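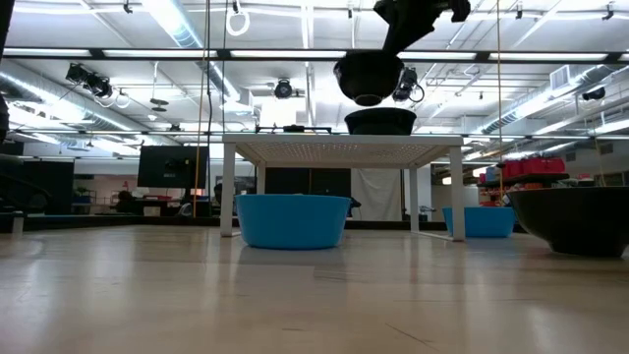
Tadolley is an animated feature film directed by Liesl Hubmann from a script by Dima Mansour. Family comedy, mostly, with a long sad stretch in the middle. It was made by the studio Holta and first shown in July, then put out on home streaming on 11/11/2022. Running time 150 minutes in the festival cut, trimmed a good deal for general release.

Plot

Tiêu, a young ferry cat, lives on a river barge with her uncle Savier. The barge is sold. Tiêu runs off to find the buyer and ends up in Tadolley, a town where the animals run a night market and the humans never seem to wake up. She takes a job carrying messages between stallholders who refuse to speak to each other. Savier follows, gets lost, joins a brass band. The two storylines meet at the flood, which is also where the songs stop.

The ending differs between versions. In the festival cut the barge sinks. In the general release it is only damaged and Savier repaints it over the credits.

Production

Hubmann had the idea while working on TV shorts and wrote a 20 page outline, most of it later dropped. Mansour was brought in to fix the second half and rewrote the first half too. Backgrounds are painted by hand, the characters are computer animated on top – a mix that caused problems with the water, since the river had to look like both. The flood alone took 3 teams. 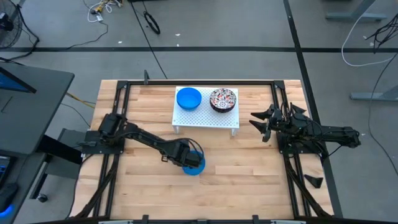

The band music was recorded before the animation was started, so the drummers' arm movements could be timed to it. Score by Gilberto Marulanda. He also sings the barge song, uncredited in the first prints, credited later.

Voice cast

Bok-nam Myung as Tiêu. Bok-nam Yang as Savier. The shared first name led to a mixup on the early posters, with the two parts swaped. Hubmann herself voices the ticket clerk and a goose.

Release

Opened small, then went wider after the first month. The streaming version is the general release cut and there's no official way to see the longer one at home. A dubbed version followed, with the barge song left in the original language.

Reception

Reviews were mixed to good. Praise for the market sequence and for Myung. Complaints about length, even in the short cut, and about the brass band jokes, wich run on for almost 20 minutes. 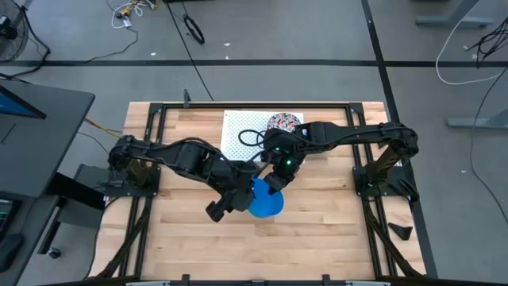 Mansour disagreed about the band, telling a festival audience that the jokes were "the only part where Savier gets to be happy" and that he would have kept more of them. Hubmann has said she'd cut them if she did it again.

Sequel

A sequel set on the barge was announced and then put on hold. A set of 60 second shorts about the goose was made instead – see Holta, list of shorts.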